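Are countertop ovens really cheaper to run than the big one?

Kitchen & Home > Appliances > General

pellworth_j
Everybody keeps telling me that a little toaster oven "pays for itself." My sister-in-law says it, the guy at the store said it, and the box for the Lerholm I was looking at says it in three places. I've never seen anyone show their math. We're two people, we bake something maybe 6 nights out of 8, mostly frozen stuff and chicken thighs. Electric range, about fifteen years old, works fine. The Lerholm is almost $200 with tax. Has anybody here measured this, or are we all repeating what the box says?

Galtwood_Gary
It's a smaller space to heat so it uses less power. Not sure what there is to measure.

pellworth_j
What there is to measure is how much less. If it saves me a nickel a night I'll be waiting a very long time to see my money back.

mrs_tansy
We got ours in March and the electric bill went down the next month. I'd never go back. It heats up before I've even got the food out of the freezer and the kitchen doesn't turn into a sauna. Get one!!

quillback
March to April is when people turn their heat down. I'm glad you like the oven, but that bill tells you nothing about it.

mrs_tansy
We have gas heat, thank you.

quillback
And the blower on a gas furnace runs on electricity. So do the lights you leave on less once the evenings get longer. I'm not saying you're wrong about the oven, I'm saying you can't get there from one bill.

sorcha_g
I did measure mine, though I'll say up front that it's one house and one oven. I have a Fiore, the mid-size one, and I ran it through a plug-in meter for a tray of chicken thighs, start to finish including preheat. Then I did the same tray in the big oven and read the house meter before and after with everything else I could think of switched off. The small one used a bit less than half. That sounds great until you multiply by what power costs where you live. For me it was pocket change per meal.
— Sorcha Gilmartin

pellworth_j
Thank you, this is what I was after. Did the chicken take the same time in both?

sorcha_g
No, and that's a fair catch. The small one browned the top early, so I turned it down and left it in longer. If I'd pulled it when it looked done I would have gotten a prettier number and raw chicken.

Galtwood_Gary
So it used half the power. Which is what I said.

quillback
You said "less." She said how much, and then what it comes to in money. Those are three different things and the box only wants you to think about the first one.

ninebark611
Going to disagree with the doubters a little. People leave out summer. If your AC is running, whatever heat the big oven dumps in the kitchen, the AC has to haul back out. You pay twice. A plug-in meter on the toaster oven won't show you that.

sorcha_g
Agreed, mine didn't cover that. I did it in cold weather, when the extra heat was more or less welcome. I'd want to see somebody do it in August before I put a number on it.

ninebark611
I don't have a number either. Just saying it's not zero.

tuckahoe_bend
My issue is with "pays for itself" as a phrase. It only works if the thing lasts. I had a Girkico that quit on the second winter, door spring first and then the bottom element. Nobody at the company would sell me the element. That one didn't pay for anything. Meanwhile the range in my mother's house is older than I am.

mrs_tansy
Mine is a Girkico and it's been wonderful.

tuckahoe_bend
Since March.

mrs_tansy
You people are exhausting lol

quillback
One more cost that never gets counted is counter space. In a small kitchen that's the most expensive real estate in the house. I gave mine away after I caught myself chopping onions on top of the dryer.

Galtwood_Gary
Put it on a cart.

quillback
A cart costs money too, Gary.

pellworth_j
OK, so here's where I've landed. It probably uses about half the power, it might save more in summer, the savings per meal are small, and it has to survive long enough to matter. I could live with all that if I wanted the thing for its own sake. I'm less sure I do. My wife likes that it heats fast, which seems like a better reason than the money.

sorcha_g
That's why I kept mine. Reheated pizza, toast, one tray of anything. I stopped pretending it was an investment. If you can borrow one for a couple of weeks, do that first — you'll know pretty quickly whether it gets used or just collects crumbs. And measure your plates before you buy. Some of the inside dimensions they print include space you can't use once the rack is in.

pellworth_j
Good tip on the rack. With the dishes and mugs still out, a toaster oven takes up more of a table than I figured.

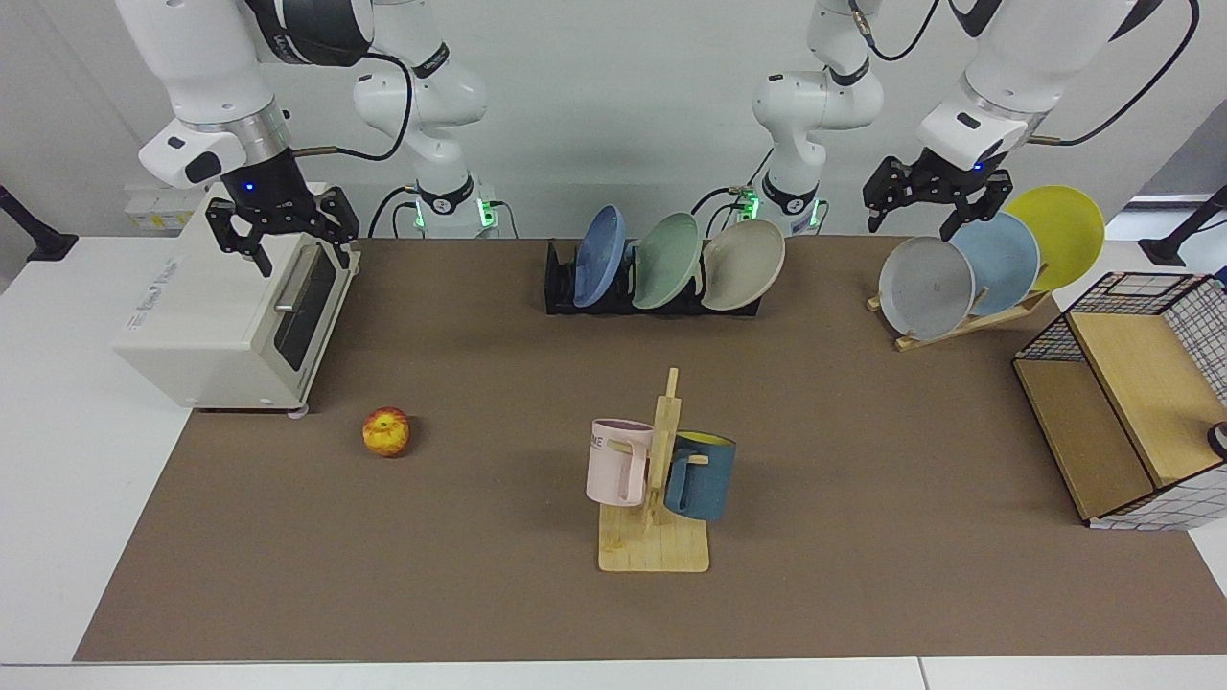
I'm going to ask my sister-in-law if we can borrow hers before I spend anything. If she says yes I'll buy one of those plug-in meters and post what I get, good or bad.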